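Student Team Advances to Final Round of Simulated Robotics Challenge

A team of eight undergraduates from the Yousafzai School of Engineering has qualified for the final round of the Vilus Challenge, an intercollegiate competition in which students program a robot arm to sort and move household objects in a computer simulation. The school announced the result in October.

The team, which competes under the name Skulska, placed fifth in the qualifying round with a score of 3591. Teams in the final will be judged on a new set of tabletop arrangements that will not be released to them in advance.

All work in the competition takes place in software. Entrants receive a virtual model of an arm and a series of furnished rooms, and they must write the code that decides where the arm should reach, how it should approach an object and when it should close its gripper. The rooms differ in lighting, floor surface and furniture, and the objects on the table are changed from one trial to the next. A program that depends on a single layout is unlikely to score well.

"The students spent the first part of the term on problems that a person would not think of as problems," said Mehwish Qureshi, the faculty adviser to the team. "A flat object on a table is very easy for us to pick up. For a gripper that comes straight down from above, there is not much to hold, and a small error in height ends the attempt."

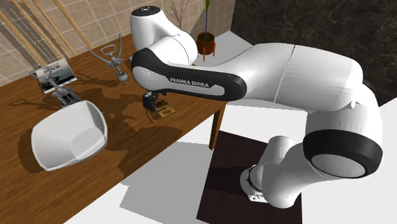

A simulated Franka Emika arm with its gripper over a small wooden plaque in one of the furnished rooms. A white bowl and a picture frame share the table.

The Skulska team divided its work between two groups. One group wrote the planning code, which selects a path for the arm that avoids other items on the table. The second was responsible for testing and kept a written log of every failed attempt, sorted by object and by room. The logs were reviewed at a weekly meeting open to students in the introductory robotics course.

Fahad Arain, a senior who leads the testing group, said the logs changed the direction of the project. The team had planned to concentrate on speed, but its early records showed that most lost points came from the arm brushing against objects near its target. The students slowed the final approach and added a check before each grasp – a change that cost time in every trial but raised the overall score.

Computing time for the project was provided through the Avico teaching laboratory, where the team has use of 30 workstations in the evening hours. The laboratory will extend that arrangement through the final round.

Students who wish to join the testing group may apply through the department office. No earlier experience with robotics is required, although applicants should have completed one course in programming. New members will be trained on the practice rooms and will not take part in scored trials this term.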